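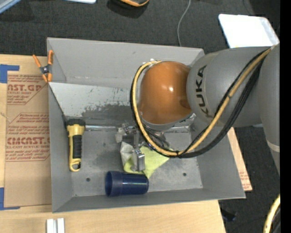 A robot arm reaches into a grey bin on a wooden tabletop.

Hurkden Institute study links inner ear nerve signals to unexplained falls in older adults

23/09/2024

Researchers at the Hurkden Institute for Brain and Nerve Research have found that a weak signal between the inner ear and the brainstem is more common in older people who fall without an obvious cause. The finding may help doctors recognise a balance problem that is often missed in a standard check-up.

The study, led by Professor Riet Verbeke, followed 1,169 people aged 65 and over who attended 13 clinics in the Canwood health region. Participants were followed for six years. All were living at home when they joined, and none had been diagnosed with Parkinson's disease, stroke or dementia.

The vestibular nerve carries information about head movement from the inner ear to the brainstem. The brain combines this information with what the eyes see and what the muscles and joints report, and uses the result to keep the body upright. When one of these sources weakens slowly, a person can lean more heavily on the others for years without noticing any change.

"Many of the people we saw had been told that their hearing, eyesight and blood pressure were fine for their age, and yet they kept falling," Professor Verbeke said. "In a good number of them we could measure a delay in the signal that tells the brain the head has moved. It is a small delay, but it matters when a person is turning around in a dark hallway."

Each participant had a balance assessment once a year and kept a diary of falls and near falls. The research team also carried out 700 brainstem scans at the institute's imaging centre, using a method developed by senior members of the Hurkden physics group to show small bundles of nerve fibres more clearly.

People who reported repeated falls with no clear trigger were more likely to have a delayed vestibular signal than people of the same age who did not fall. The link remained after the researchers took into account medicines, foot problems, muscle strength and vision. Scans from the same group showed thinner fibre bundles at the point where the nerve enters the brainstem.

The researchers caution that the study does not show the delay causes falls. Some participants with a marked delay did not fall at all during the follow-up period, and the team is now looking at whether these people make greater use of vision or of sensation from the feet.

Falls are a common reason for older Australians to be admitted to hospital, and fear of a second fall can lead people to give up walking, gardening and social activities. Professor Verbeke said that a clearer explanation was valuable to patients even where treatment options were limited.

"Several participants told us they had begun to think of themselves as careless," she said. "Once they understood that one of their balance senses was running slow, they were willing to talk about it with their families and to try the exercises. We would like that conversation to take place earlier."

Balance retraining is already offered by many physiotherapists. It uses repeated head and eye movements, performed first while seated and later while standing or walking, to help the brain make better use of the signals it receives. The Hurkden team did not test this treatment in the present study.

A trial of retraining in people with a delayed vestibular signal — to be known as Arnia — will begin in January. Participants will be placed at random in one of two groups, with one group starting a home exercise program straight away and the other receiving usual care before being offered the same program. The trial will be run with the physiotherapy department at Canwood Hospital and will recruit people who have fallen at least twice in the previous year.

Funding for Arnia has been provided by the Tzanetos Foundation, which supports research into ageing and the nervous system. The foundation also met part of the cost of the imaging work in the completed study. It had no role in the design of the research, the analysis of results or the decision to publish.

The institute has asked general practitioners in the Canwood region to continue using existing guidelines when assessing patients who have fallen. The signal test used in the study requires specialised equipment and trained staff, and it is not yet available outside a research setting. A shorter version suitable for clinics is being developed, although further work is needed to establish how well it agrees with the full test.

People who are worried about falls or dizziness should speak with their doctor. Sudden dizziness accompanied by weakness, slurred speech, double vision or severe headache requires emergency care.

About the Hurkden Institute

The Hurkden Institute for Brain and Nerve Research is an independent medical research institute. Its scientists study movement, sensation, memory and pain, and work closely with hospitals and community health services. The institute's balance laboratory is headed by Professor Verbeke.

Media enquiries

Professor Verbeke is available for interview. Requests should be directed to the Hurkden Institute communications office. Members of the public interested in joining the Arnia trial can register through the institute's research participation page.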